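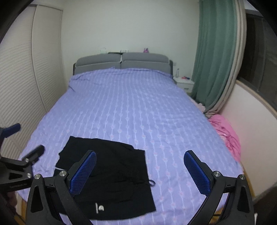
Sábana bajera lila con hileras de motivos blancos y rosas, en una cama doble.

Os lo cuento deprisa, que me pilla con la lavadora puesta: Gusar, la tienda de ropa de cama de toda la vida (mi madre compraba allí hasta los paños de cocina), abre en marzo un rincón de segunda mano. ¡Por fin! La idea es de Razia Butt, la encargada, y funciona así: llevas tus sábanas limpias y sin rotos, te las revisan en el mostrador y te dan un vale para gastar allí mismo. De momento ya han recogido casi 400 juegos, y eso que solo lo sabíamos las clientas de siempre.

Me pasé ayer a cotillear y me dijo Razia que lo que más le piden son bajeras estampadas para cama doble, y que las blancas se quedan en la estantería. A mí me pasa igual, las blancas me dan un poco de pena. Cada persona puede entregar 2 juegos por visita, y las fundas de almohada sueltas también las cogen. Toallas no, que ya pregunté. Abren el rincón solo por las tardes, a partir de las cinco.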